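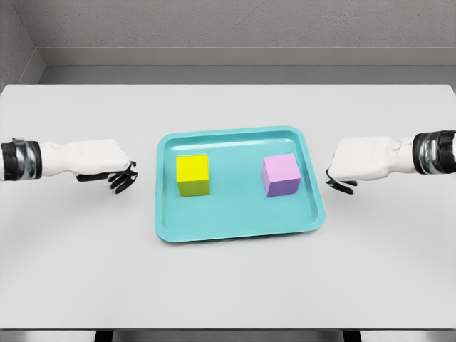 Two Hands, Two Cubes, One Tray

Clearing a tray is a chore most people finish without looking. At Gikov, it is still a simulation problem. Sekar Pillai's group ran 151 trials of a two-handed controller on the task and logged 80 clean completions. Most failures came at the grasp, when a finger clipped the rim. Trials on hardware start in August. Pillai expects the success rate to drop, and dishes are not on the schedule.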